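Trostico stops deliveries of Flelum picking system after gripper fault

Customers asked to install corrected software before using the arm near people

LINDATDEN, November 25, 2022 - Trostico, a maker of picking systems for small warehouses, announced today that it has stopped deliveries of its Flelum robot arm. The reason is a fault in the gripper control, which can cause the arm to release an object while it is still moving. One employee of a customer was hit on the forearm by a falling item. She had a bruise and returned to work on the same shift.

The fault was reported to Trostico by Mak, a shoe and clothing returns company that uses the Flelum to sort returned goods into bins. In June, workers at Mak noticed that shoes were sometimes found on the table in front of the bin. At first this was understood as a normal picking error, and the local team lowered the speed of the arm. The number of dropped items did not go down.

Trostico has now repeated the fault in its own test room. The engineers made 2000 picks with soft and curved items, mostly sandals and slippers. In 23 of them the gripper opened before the arm was above the bin. With boxes and other hard items the fault did not appear.

"The control software reads the force at the fingers and decides if the object is already placed," said Halima Obi, head of engineering at Trostico. "When a soft strap bends back during a fast turn, the force becomes low for a short moment. The software understood this as a finished placing and it opened the fingers. This is our mistake. We tested too many boxes and too few shoes."

The corrected software checks also the position of the arm. The gripper can no longer open outside of the bin area, except when an operator gives the command by hand. The new version is available to all customers today and there is no cost for it.

Until the new version is installed, Trostico asks all customers to follow these steps:

Set the arm speed to 80 millimeters per second or lower.

Keep all persons at a distance of 200 centimeters from the table while the arm is moving.

Do not take a dropped item from the table before the stop button is pressed.

Report every dropped item to the service desk, also when no person was near.

"We were told in summer that slower speed is enough, and it was not enough," said Danuta Wysocka, operations manager at Mak. "I would have liked to receive the answer earlier. The tests we have seen this month are serious work, and we will start the arm again when our own safety person has signed."

Trostico will start deliveries again after an outside inspector has checked the corrected software. A date for this is not yet decided. The company will publish the full test report on its website, including the picks that failed.

Press contact: Anastasia Michailidis, Trostico press office
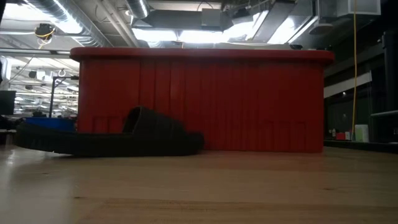

Photo: Akinyi Ogola / Trostico. Free for editorial use with credit. A black slide sandal on the table in front of a red bin.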